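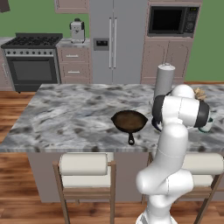
## Seasoning temperature: is the number the oven or the iron?

**rulby_flats** · 7:12 PM

I have read most of the seasoning threads in this section and nearly every recipe gives a temperature without saying where it is measured. Oven set point, air in the oven, and surface of the pan are three different things, and in my oven they disagree by a lot.

Setup: household electric oven, convection off, rack in the middle position. Pan is a ten-inch Rulby, stripped to bare metal in a lye bath, rinsed, dried on the burner, wiped with refined grapeseed oil and then wiped again until it looked dry. I clamped one thermocouple to the handle and a second to the cooking surface with a bent stainless clip. A third hung in the air next to the pan.

The handle lagged the surface the whole way up. The air swung with the element, as expected. The surface of the iron settled at 424°F and stayed there with very little swing. The dial was set well above that.

Question for people who have measured: when you write "one hour at temperature," does your hour start at the preheat beep or when the iron gets there? If it starts at the beep, most of what gets described here as undercured oil may simply be pans that spent half their hour warming up.

---

**Ayodele Etim** · 7:48 PM

The hour starts when the iron gets there. That was the convention on the old list and it got lost when people began copying the short version.

Your result is in line with mine. A thick skillet going into a preheated oven is slow. Mine is a Thakur, which is heavier than a Rulby of the same diameter, and it trails the air for a long time. If you load two pans on one rack it gets worse, and the one at the back of the oven finishes differently from the one at the front.

I would not trust the clip on the cooking surface without some idea of the contact. A bead touching bare iron on one side and hot air on the other reads somewhere in between. Try pressing it under a small offcut of iron and see whether your figure moves.

---

**slowcure** · 8:05 PM

I think this is more precision than the process needs. Drying oils harden at room temperature if you wait. Heat makes it faster. A pan that runs cooler than you thought needs more time, and a pan that runs hotter needs less. There is no threshold where it suddenly works.

I have done full sets in an oven that could not hold a steady temperature at all. They cook eggs.

---

**rulby_flats** · 8:21 PM

slowcure, I agree there is no sharp threshold. The complaint is about reporting. If one person writes down a dial setting and another writes down an infrared reading of the pan, comparing their oils is meaningless. Half the arguments in the flaxseed thread look like this to me.

Ayodele, good point on the clip. I will repeat it with a piece of iron on top.

---
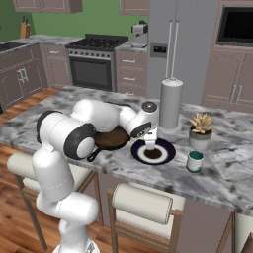
*Posted by **Umesh Pant**, 9:40 PM. Posts: 183. Pans: Andura No. 8, two Mista griddles*

Several things are being mixed together here, so I will take them separately.

**Infrared thermometers.** Do not use one on a bare pan and then again on the same pan after seasoning and expect the two readings to compare. Bright machined iron has low emissivity and will read low. The same pan with a dark coat reads much closer to true. I have seen posts where someone concluded that the coating "holds heat better" on the basis of this and nothing else. If you want to use infrared, put a patch of flat black high-temperature paint on a scrap of iron and set the scrap beside the pan.

**Thermocouples.** Ayodele's suggestion is fine. Drilling a shallow blind hole in a junk pan and seating the bead in it is better. I have an Andura with a crack in the side wall that I keep for this purpose.

**Start of the hour.** I disagree with Ayodele. The convention should be total time from a cold oven, with pan and oven warming together. It is repeatable by someone who owns no instruments. "When the iron gets there" cannot be followed by most of the people reading the recipe, so they will guess, and we are back to the same problem.

**Film thickness.** This matters more than anything above. A thick coat at the correct temperature will still bead and stay tacky. A thin coat at a poor temperature usually ends up acceptable. On the Mista griddles I wipe on, wipe off, warm for ten minutes, and wipe off again with a clean cotton rag. The second wipe always lifts oil that I was sure had already been removed.

---

**Ayodele Etim** · 9:58 PM

> The convention should be total time from a cold oven

Repeatable on one oven. Ovens differ in how fast they come up. Gas with a big burner and a small cavity gets there quickly, and my old electric does not. Total time from cold bundles the ramp and the soak into one number and you cannot separate them afterward.

Agreed on film thickness and on infrared.

---

**Umesh Pant** · 10:06 PM

You cannot separate them without a thermocouple in either case. A recipe is for the reader without one. A measurement log is for us. I am content to have two conventions if they are labeled.

---

**griddlecake** · 10:15 PM

Would a heavier load even the oven out? I have seen people put a brick or a pizza stone on the bottom rack. Asking because my element cycles hard and the pan nearest to it comes out with a bronze patch on one side.

---

**rulby_flats** · 10:31 PM

A stone will damp the swing in air temperature but it also lengthens the warmup. For a bronze patch I would look at radiant heat first. The element glows when it is on and the side of the pan facing it sees that directly. Put a sheet pan on the rack below as a shield, and turn the skillet upside down if you have it right side up.

Bronze by itself is a stage. It goes darker with more coats and I would not strip over it.

---

**slowcure** · 10:44 PM

Or just cook in it. The patch will be gone by the time you have used up a pound of bacon.

---

**griddlecake** · 10:50 PM

It was right side up. Will try the sheet pan.

---

**rulby_flats** · 6:35 AM

Repeat done with an offcut of iron over the bead, same dial setting, same rack, cold start this time. The surface took 100 minutes to level off. It leveled a few degrees under my first figure, so the clip was reading a little high from the air, as Ayodele suspected. The handle still lags.

For anyone who follows the usual recipe with a cold start and a one-hour timer: in this oven the iron would not have leveled off before the timer rang. I left mine in for a further hour, shut the oven off and let it cool with the door closed. Surface is dry to the touch with no beading. One coat only, so I make no claims about durability.

I will log both numbers from now on, total time from cold and time at temperature.

---

**Umesh Pant** · 7:02 AM

Please also record the weight of the pan. Diameter tells us very little. My No. 8 is much lighter than some modern pans sold as the same size, and I would expect it to level off well ahead of yours.

---

**Ayodele Etim** · 7:20 AM

Seconded on weight. I will run the Thakur from cold this evening and post the curve. I still prefer time at temperature.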